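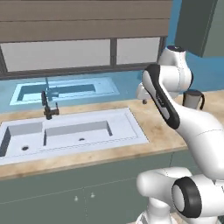
Nadine Nasrallah
I would ask that the planner time budget be settled before any further seeds are run. The sink scene is being reported with a limit of 200 ms per query in one branch and 100 ms in the other, and the two sets of results are not comparable.

Salamatu Yusuf
The point is accepted. The 100 ms limit applies to the release branch, and all numbers posted to this board from now on should use it. For reference, the last full pass on the release branch gave a success rate of 86 percent on the sink scene, with 10 seeds per start pose. The remaining failures were planner timeouts, mostly for targets behind the faucet.

Ludivine Coste
Before the budget is changed, please review the collision model. The Hamel exporter wraps the faucet in a single convex hull. The hull fills the space under the curve of the spout, so the planner treats free space as solid. I would expect many of the timeouts to disappear with a proper decomposition of neck, spout and lever.

Nadine Nasrallah
Was the decomposed mesh tested with the same seeds?

Ludivine Coste
It was, on the Moloncombe cluster. Timeouts fell by half. Query time rose slightly because there are more shapes to check - the cost was well within the limit.

Remedios Sarmiento
I must disagree with the proposal as written. The convex hull gives us a safety margin at no cost. In the Tendden trials the pose estimate for tall fixtures drifted by more than the clearance Ludivine is relying on. A planner that threads the gripper close to a faucet in simulation will do the same on hardware, where the pose is wrong.

Ludivine Coste
A margin should be stated as a margin. If 10 mm of padding is needed, it can be set in the planner configuration, where it is visible and applies equally to every object. A hull that happens to be too large protects one side of the faucet and does nothing for the cabinet above.

Remedios Sarmiento
I have no objection to explicit padding. My objection is to removing the hull first and adding the padding at some later date. Both changes should be in the same merge request.

Salamatu Yusuf
That is a reasonable condition. Ludivine, please prepare one request containing the decomposed mesh and the padding parameter, with the default at 10 mm. The Skernville group will need notice, as their regression suite loads the same kitchen assets.

Nadine Nasrallah
Kindly log the number of collision checks per query as well. The current log records only total time, and we cannot separate a hard query from a busy machine.

Ludivine Coste
Agreed. The counter already exists in the debug build and will be moved to the standard log. I still consider 10 mm too generous for the wrist near the backsplash, and I will post the results for both values.

Remedios Sarmiento
Please include the failed trajectories, and the seeds with them.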